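Memo is back with a cider night, and I've already told my boss I'm leaving early

If you were at the perry tasting Memo put on in January, you know how that went (loud, late and very good cheese). Well, the bar has a new one coming up in February, and this time it's all cider, with seven pours from small orchards and one big surprise at the end.

The headliner is Obradović, the family cidery up the valley from Lundbridge. They've been pressing apples for 51 years and they almost never let anything out of their own tasting room, so I'm pretty excited! Two of their bottles are on the list. One is a bone-dry still cider that I tried last fall and have thought about way too often since. The other is aged in old rye barrels, and I'm told it smells like a bakery and drinks like trouble.

Irno is sending the rest. That's their sparkling line, mostly, plus an ice cider that comes in tiny bottles and costs more than my shoes. They only filled 1,267 of those last winter, and Memo got hold of a case, so everybody gets a proper taste and not just a sniff of the cork.

Doors open at 6:30 and the first glass gets poured at seven sharp. Last time I strolled in at ten past and missed the opener, which people kept bringing up all night, so learn from me. Your ticket covers all the pours, bread, pickles and a plate of smoked trout. If you don't eat fish, say so when you book and the kitchen will do you a mushroom toast (get the mushroom toast anyway, it's great).

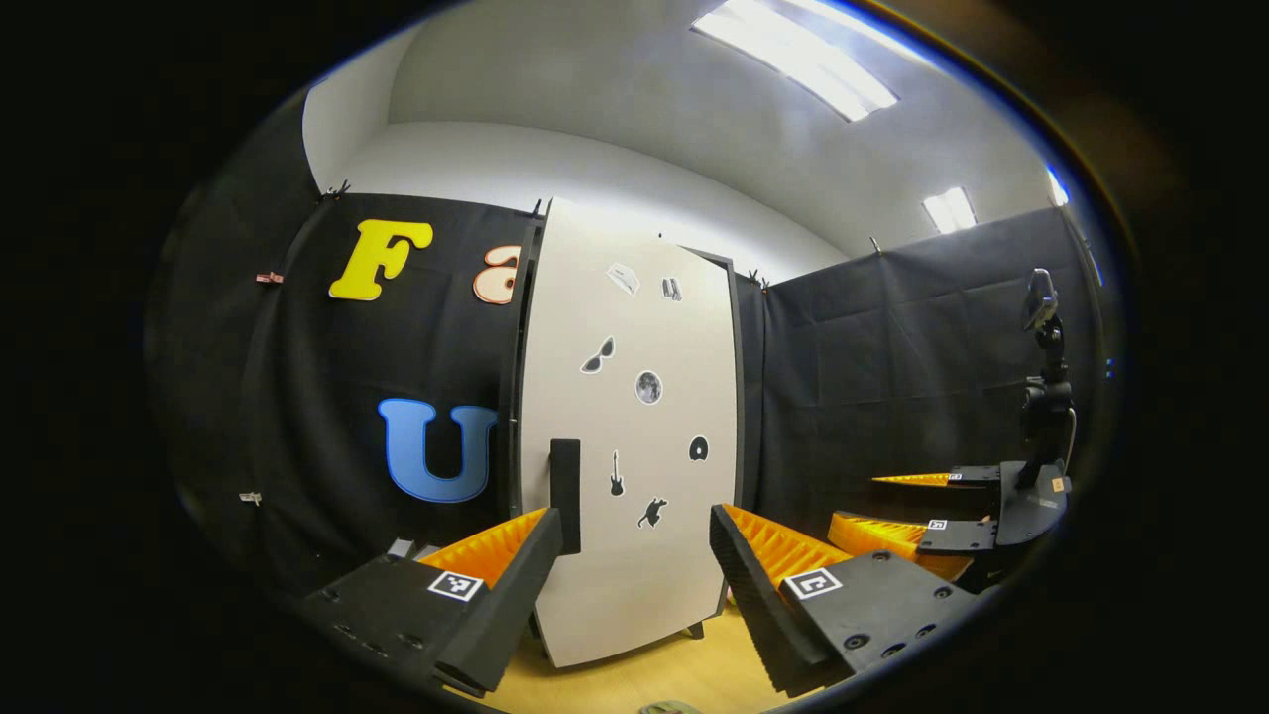

Tickets are on sale at the bar now and online starting at noon tomorrow. The perry night sold out in an afternoon, so I wouldn't sit on it. Parking on the Lundbridge side is a pain after six, but the late bus stops right across the street and runs until midnight.

Bottles from both makers will be for sale on the night at a small discount, except the ice cider, sadly. I asked twice. I'm bringing a tote bag and a strict budget, and I expect to come home with only the tote bag.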